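Todell Repair Evenings: second progress report to the Halász Fund
Feb 12, 2022
Prepared by Nuno Macedo

The grant paid for a run of evenings in the hall at Todell where people bring broken household things and someone helps them have a go at mending them. You asked for an account of what has changed since November. Less than the application promised, in my view, and I would sooner set that down now than in the final report.

Attendance first. We logged 48 visits over four evenings. The application spoke of "reaching the whole town", a phrase I argued against at the time. Most of the visits were repeat visits by people who already owned a soldering iron, and I can't see that we have brought in many of the households the fund had in mind. Andor Vass disagrees and thinks word is spreading. He may be right, but the sign-in sheets don't show it yet. They don't ask how people heard of us either, so neither of us can prove much.

Spending stands at 1520 pounds. Hall hire is the largest part, then tools, then the leaflets from Brirkon, which arrived with the wrong start time and had to be corrected by hand. I have asked for money back and had no reply.
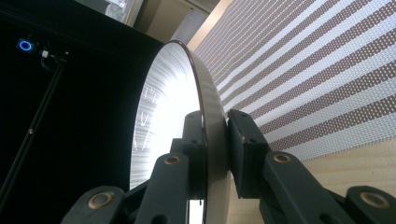 On waste saved, the form wants a weight in kilos. We have put down nothing. The usual method is to weigh each item and call the whole of it saved if it leaves the hall working, which would let one mended vacuum cleaner outweigh a season of radios. We also don't know how many repairs last. Andor rang round the November visitors and got through to only a few, and two of those said the fault had come back. A small sample, but it is the only one we have.

The Pistolis estate sessions have not started. The room there was offered, withdrawn, then offered again for afternoons only — no use to anyone at work. I would drop them and move the money to two more evenings at Todell, with a short sewing table, as clothes are what people keep asking about.

We need your agreement to that change before the next hall booking falls due. Receipts are attached, apart from the one for the extension leads, still to be found.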